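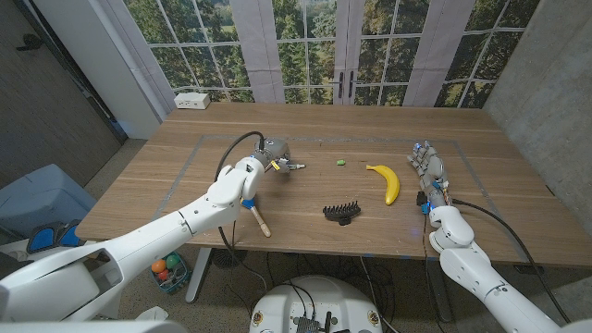 The Umoron Challenge is a student robotics competition in which teams program a two-armed robot with humanlike hands to handle household objects on a tabletop. It is organized by the Rafferty Institute and held every August in Neslow. The first challenge was a one-day event open only to students of the institute. Outside teams were admitted from the second year on.

Format

Each team has up to 6 members, all of whom must be enrolled at a college or technical school. Teams do not build their own robots. They write control software and test it in the teaching lab at Rafferty, where practice time is booked in advance. A team may bring its own computer but may not change the arms, the hands or the wiring.

Work takes place inside a rectangle marked with tape on the tabletop. An object that leaves the rectangle is out of play for the rest of the run. Judges place the objects before each run, and teams do not see the layout until the run begins.

Objects

The object list is published in advance and changes from year to year. It is made up of everyday items such as brushes, fruit and balls. Brushes are generally regarded as the harder items, as the handle and the head call for different grips. Round objects tend to roll when a finger touches them early, and many runs have lost points in this way. Small objects were added after the second challenge at the request of the teams.

Scoring

A run is scored out of 1000 points. Most of the points are given for objects lifted, moved and set down in the right place. The rest are given for tasks that need both hands, such as passing an object from left to right. Points are taken off for dropped objects and for contact between the two arms. A judge may stop a run at any time for safety reasons, and a stopped run keeps the points it has earned so far. Ties are decided by the shorter running time.

Student course

The challenge is linked to a one-semester course at the institute, also called Umoron. Students begin with simulated arms and move to the real robot after passing a safety test. Early lab sessions deal with joint limits, cable clearance and the emergency stop. Later sessions cover grasp planning and two-handed work. Course credit does not depend on taking part in the competition.

Fultlow archive

Recordings of competition runs are kept in an online archive named Fultlow, which was opened to the public on 2 December 2018 with 1435 runs. Each entry includes the joint positions, the object list and the judges' score sheet. Practice runs are included only if the team agrees. The archive is used as teaching material in the course.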